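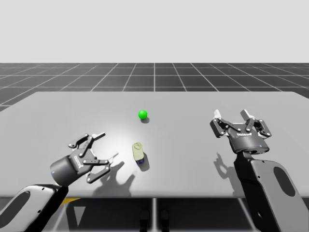

The two-arm tabletop setup in Toltik, with a bottle and a ball to practice on.

How to Get Your First Grasp Out of Toltik

Toltik is the tabletop simulator from Grasgate. It costs 400 dollars a seat, comes with two robot arms and a table, and has a manual of 76 pages, of which you need perhaps the middle. I have been using it at Merklow for long enough to have opinions. If you bought it last week and have managed only to slap a virtual table, this page is for you.

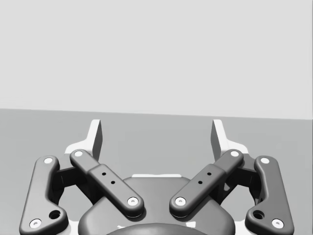

By Elie Awad | Updated December 1, 2018 | Filed under: Simulators, Grippers

What you need

A Toltik license, a computer with a real graphics card, and a mouse with a wheel. The trial version will run all of this too, though it refuses to save, and tells you so when you quit.

Step 1. Load the two-arm table

Go to File, then Starter Tables, then Two Arms. Don't pick Two Arms (Old). It's still in the menu for people who wrote scripts against it, and they have suffered enough.

Step 2. Add something to grab

Open the object drawer and put a ball and a small bottle near the middle of the table. Lay the bottle on its side. Upright bottles fall over the moment you breathe on the arm sliders, and you will spend your evening standing them up again. Leave some space between the two objects or the fingers will collect both.

Step 3. Switch to the gripper view

Press G. You now look out over the back of the gripper, with the linkage in front of you and the two pads standing up past it. Stay in this view while you line things up. The wide view is nicer to look at and useless for judging whether the bottle is between the pads or merely near them.

Step 4. Open all the way, then approach

Drag the finger slider to the end. Move the arm until the object sits in the gap, and go slowly for the last stretch. Toltik has a speed setting called Gentle. It isn't, so turn it down another notch.

Step 5. Close and lift

Close the fingers until the contact light in the side panel comes on, then add a hair more. Raise the arm. If the bottle stays behind, open Physics and check that friction hasn't gone back to its default, a value apparently chosen by someone who grips soap for a living.

Step 6. Save under a new name

Toltik overwrites without asking. Elias Jaber at the next desk lost run 3631 this way and still brings it up.

Is it worth the money?

For learning, yes. The arms move believably, the shadows help you judge height, and crashing costs nothing. The rival package from Haddadin has better menus but took 2 tries to install and then wanted my phone number. Toltik support answers email within a day, usually to ask which version you have. It's under Help, About, in very small type.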